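A Sunday at the Widcombe Children's Book Fair

By Dilek Yazıcı 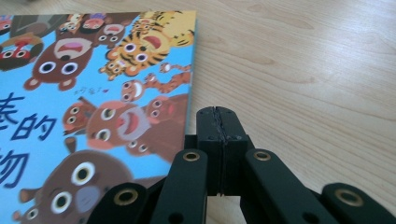 A Chinese picture book with a crowd of cartoon animals on its cover, on one of the reading tables.

I had wanted to visit the book fair in Widcombe for several years, but it was always in a week when I had to work. This April I could finally go. My colleague Sinan Saraç came with me, and we took the early bus so that we could be at the door before it opened at 11. There was already a queue with many prams in it, and a very long dog.

The fair is held in the old corn hall. One pays at a small window and receives a paper bracelet, and after this one can go in and out the whole day. On the ground floor are the publishers and the second-hand sellers. Upstairs is the reading room, which for me was the best part, and I will come to it.

We began with the second-hand side. Sinan collects alphabet books, and he is a slow buyer. He turns every page and looks for pencil marks, and then he puts the book back and returns to it one hour later. I left him with a seller from Trudari, who had 100 titles in Turkish and Bulgarian in flat boxes, and I walked round the hall alone. The prices were fair in my opinion. Most of the used books were between two and five pounds. The new ones were dearer, especially those with large formats.

At 12 there was a talk by a bookbinder from Ersoy, a small workshop that repairs books for schools. I sat in the second row. She spoke about why the spine of a children's book breaks first at the top: the child pulls it from the shelf with one finger. She showed us how to put the books a little forward, so that the hand can take them by the sides. At home I have already changed my shelf in this manner. She also said that she does not like clear tape, and a father behind me laughed very loudly, I suppose he uses a lot of it.

Then we went upstairs. In the reading room the books are laid out on the tables and are not for sale. They come from many countries, and everybody may sit down and open them. The idea is that a child chooses by the cover only, and the language is not important. I teach small children for many years and I still learned something from sitting there for an afternoon.

The book I stayed with longest was a Chinese one. Its cover is a very bright sky blue and it is full of animals. A large orange tiger has its mouth wide open, and near it there is a smaller one, a cub. There is a dark brown bear, also with an open mouth, and there are monkeys. All of them have big round white eyes, and it is difficult to say if they are shouting or singing. The characters of the title are thick and dark blue with rounded corners, and I cannot read them. Sinan, who took evening lessons once, recognised one and was proud of it until dinner. I liked best a small detail, a thin signature in purple-red above the monkeys, which finishes with a kind of tiny heart.

A girl of perhaps five years sat down next to me and began to tell me the story. She did not read Chinese either. In her version the tiger had lost a tooth and all the others were looking for it in his mouth, and for this reason everybody had to say "aah". I have thought about this since, and I would like to try it with my own group: first the cover, then the children's story, and only then the real one.

Some practical notes for those who want to go next year. The café is run by Gronari and the lentil soup is good, but it was finished by two o'clock. The stairs to the reading room are steep — there is a lift behind the stage, and one must ask for the key. Card payment did not work at several of the second-hand stands, so please bring cash. The cloakroom takes bags but not pushchairs. In the reading room it gets warm in the afternoon, and the chairs near the windows are taken quickly.

I bought three books, and Sinan bought one, a small alphabet from the first box he had looked at. It took him the whole day. On the bus home he discovered that the letter Q was missing, and he says he will write to the seller, but in a friendly way.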